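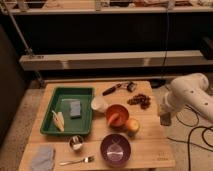
Orthorpe, 2023-04-10

Chapter 9
Where Dinner Goes: Sorting, Storing and the Household Larder

I grew up in a house where the fridge was a kind of lucky dip. You opened the door, moved the milk, and hoped. My grandmother's place in Tellirmont was the opposite. She had a cold cupboard on the south wall (the shady side, for those of you reading in the other hemisphere) and she could tell you with her eyes shut which shelf held the carrots and which one held last night's stew. I didn't think of it as knowledge back then. I thought she was being fussy!

So this chapter is about storing food at home, and I'm going to start with fresh things, the apples and grapes and corn you bring in the door on shopping day and plonk on the table while you put the kettle on. What you do with them in the next little while matters more than the brand of fridge you own. We'll get to cooked food and leftovers in Chapter 10, which is where the stricter rules live, so please don't skip ahead and then write to me about rice.

First, a word you'll meet a lot: respiration. Fruit and vegetables keep breathing after they're picked. They take in oxygen, use up their sugars and give off water, carbon dioxide and a bit of heat. Corn is the one I always use in class, as its sugar starts turning to starch as soon as it's picked, and warmth speeds that along. Leave the husk on, get it into the fridge, and eat it soon. Carrots are far more patient. Take the leafy tops off, because they pull moisture out of the root, and keep the carrots somewhere cold and humid.

Then there's ethylene, a gas that many ripening fruits give off. Apples make plenty of it. Put one in a paper bag with a hard avocado and you'll see what I mean by the end of the week. Put apples in with your carrots, though, and the carrots can turn bitter. Grapes make very little and won't get any sweeter once they're off the vine, so there's no point waiting on them. Keep them cold and unwashed, and rinse them when you're ready to eat.

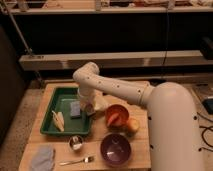 BEFORE YOU READ ON: THE KITCHEN BENCH

My old teaching partner, Hervé Moulin, liked to say that storage begins on the bench, and I've come round to his view. If the bench is muddled, the fridge will be too. Clear a patch, give the surface a wipe, and sort what you've bought into things that want cold, things that want cool and dark, and things that are happy in a bowl. A tray is handy for this. Anything with sides will do, and it saves you chasing grapes across the floor.

Sponges deserve a mention as well. They hold water and crumbs, and bacteria are very fond of both. Wring yours out after every use and stand it somewhere the air can get at it. Swap it for a new one when it smells or starts to fall apart — and don't use the same one for the dishes and for mopping up after raw chicken.

We tried this sorting routine with 37 households in Langlois one August, as part of a home economics course I was running with Clémence Marchal. Everyone kept a diary of what they threw out. I'll share the diaries in Section 9.2, spelling mistakes and all, and you'll see that the salad greens came off worst.

For now, grab a notebook and have a look at what's in your own kitchen today. Write down each fresh item, where it's kept, and the day you think you'll eat it. Leave room beside each one for the day it really got eaten, or didn't. You'll need the list for the first activity, so keep it near the fridge.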